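23. Sep 2021

Heute wieder Training im Saal von Berrada, von halb sechs bis kurz nach acht. Der Parkettboden ist neu versiegelt und ziemlich stumpf, die Drehungen bremsen mitten im Schwung ab. Ich habe die alten Schuhe mit der glatten Sohle angezogen, damit ging es besser.

Wir haben mit dem Quickstep angefangen, obwohl ich lieber erst den Tango gehabt hätte. Die erste lange Seite war zu schnell, ich bin bei den Locksteps auf die Ferse gekommen und aus dem Takt gefallen. Wayne Gauthier hat die Musik abgestellt und uns die Seite ohne Ton gehen lassen, zwölfmal hintereinander. Danach saß sie. Er redet beim Unterrichten wenig, meistens klopft er nur mit dem Fingerknöchel gegen den Spiegel, wenn jemand zu früh absetzt.

Bis zur Aufzeichnung in Clitthorpe haben wir noch zwei Abende mit ihm. Den Ablauf habe ich gestern bekommen: vormittags Stellprobe, dann Maske, dann lange nichts. Startnummer 246, was nichts über die Reihenfolge sagt, die wird erst vor Ort ausgelost. Im Mai, bei der Vorrunde, mussten wir als zweites Paar raus, und ich war noch gar nicht richtig warm.

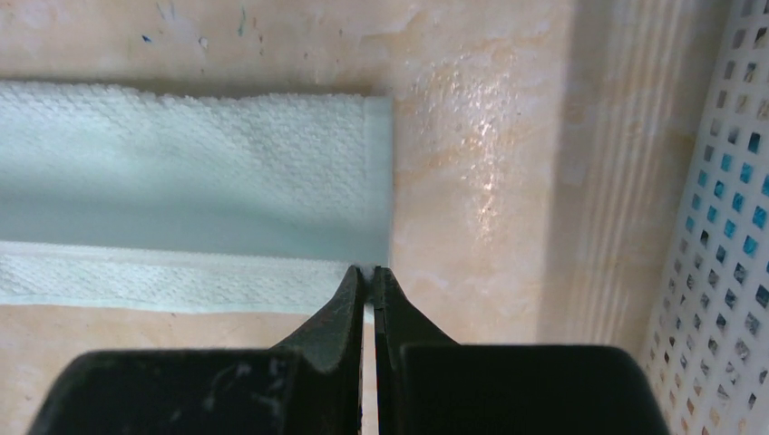
Mit dem Kleid bin ich nicht weiter. Zamo hat den Saum gekürzt, aber auf der linken Seite zieht er jetzt nach oben, sobald ich den Arm in die Tanzhaltung nehme. Ich habe angerufen, sie nehmen es noch einmal zurück. Das kostet 50 Euro extra, obwohl der Fehler bei ihnen liegt. Ich habe nicht gestritten. Im Notfall trage ich das graue aus dem Mai, das kennt zwar jeder, aber es sitzt.

Nach dem Quickstep dann doch Tango. Der ist besser, als ich dachte. Die Kopfwendung nach der Promenade kommt jetzt von selbst, ich muss nicht mehr mitzählen. Was noch fehlt, ist der Schluss. Wir stehen beide zu früh still und die Musik läuft noch einen halben Takt weiter. Auf dem Handyvideo sieht es aus, als hätten wir uns verzählt – haben wir auch.

Das linke Knie hat gehalten. Beim Aufwärmen war es steif, später habe ich es nicht mehr gemerkt. Trotzdem abends gekühlt und hochgelegt. Vor der Stellprobe will ich keine Sprünge mehr machen, auch nicht die kleinen im Quickstep, die lassen sich markieren.

Beim Essen kam das Gespräch auf die Jury. Bei Sadix auf der Seite steht, dass diesmal die Technik strenger gewertet wird und die Zuschauer erst im letzten Durchgang abstimmen dürfen. Ich finde das richtig. In der Vorrunde sind Paare weitergekommen, die keine saubere Haltung hatten, dafür aber viel gelacht haben. Geschrieben habe ich das auch in die Gruppe, etwas freundlicher formuliert.

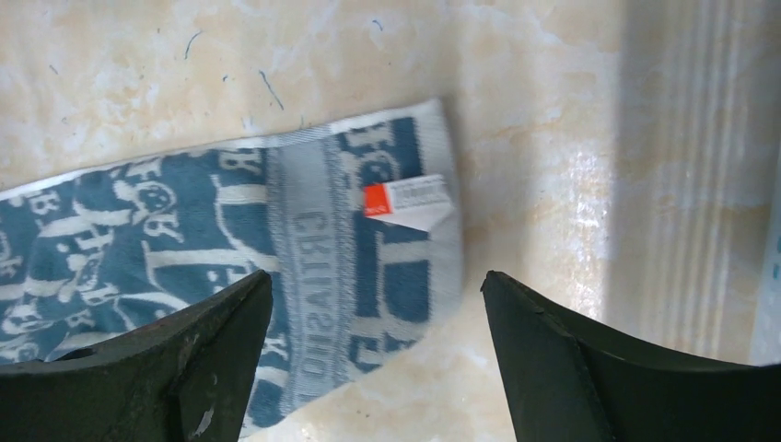 Wayne Gauthier schrieb zurück, er sehe das anders: Wer für das Fernsehen tanze, müsse auch für Leute tanzen, die einen Lockstep nicht erkennen. Lachen sei im Übrigen schwerer als Haltung, und ich solle es am nächsten Abend beim Quickstep einmal versuchen, die ganze lange Seite durch.

Ich habe erst eine längere Antwort angefangen und sie dann gelöscht. Ein bisschen recht hat er. Auf dem Video schaue ich die ganze Zeit an der Kamera vorbei auf den Boden, mit zusammengepressten Lippen.

Morgen kein Training. Kleid zu Zamo bringen, Zugverbindung nach Clitthorpe heraussuchen, Haarnadeln kaufen. Den Schluss vom Tango will ich abends noch im Flur durchgehen, ohne Schuhe, nur die letzten acht Takte.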